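Limescale on plates and glasses since moving, is a softener worth it?

Posted by Mercedes Bermúdez, 20 Jan 2025
3 comments

We moved from Sullport to Bevthorpe in October and the water is much harder. Everything that dries on its own ends up with chalky spots, and the kettle furs up within a fortnight. We wash up by hand. I have tried more washing-up liquid and a hotter rinse and neither helps.

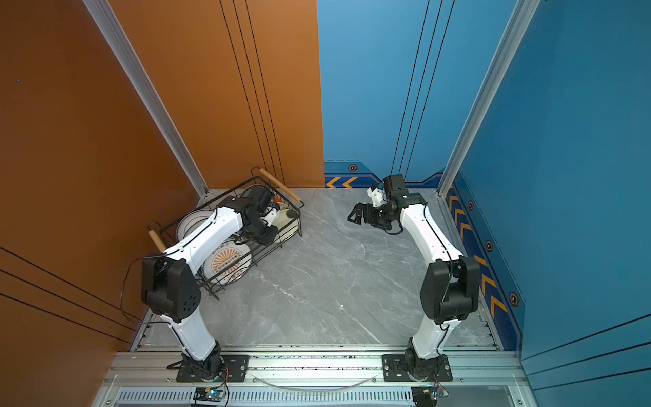 A plumber quoted 742 pounds for a softener, fitted under the sink. The house is rented, so I would need to ask the landlord first. Is there anything cheaper worth trying?

Share (3)

tapwasher80
Get the softener. Best thing we ever bought.

Helpful? 3

Orla_K
I wouldn't spend that on a rented place. The spots are what the water leaves behind when it evaporates, so extra washing-up liquid won't shift them. Dry things with a clean tea towel straight after rinsing and most of it never forms.

For marks already there, wipe with white vinegar mixed half and half with warm water, leave for a few minutes, then rinse well. Keep it off marble and other natural stone worktops, and never use it with bleach. 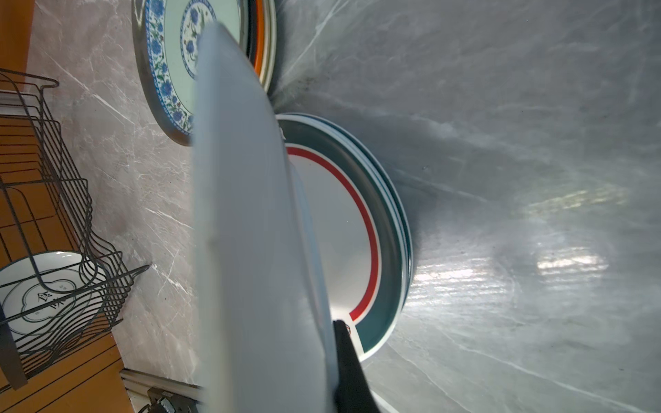

Gold or silver trim can be damaged by acid, so skip the vinegar on those and just use a soft cloth. For the kettle, use citric acid from the supermarket and follow the packet. Boil it with fresh water and tip that away before making tea.

Helpful? 80

Haugland
Your water company's website should give the hardness if you put in your postcode. Check that before buying anything. We had a Trornix jug filter, which helped with the kettle, but you won't want to wash up with filtered water. The cartridges add up as well.

Helpful? 3
Share this page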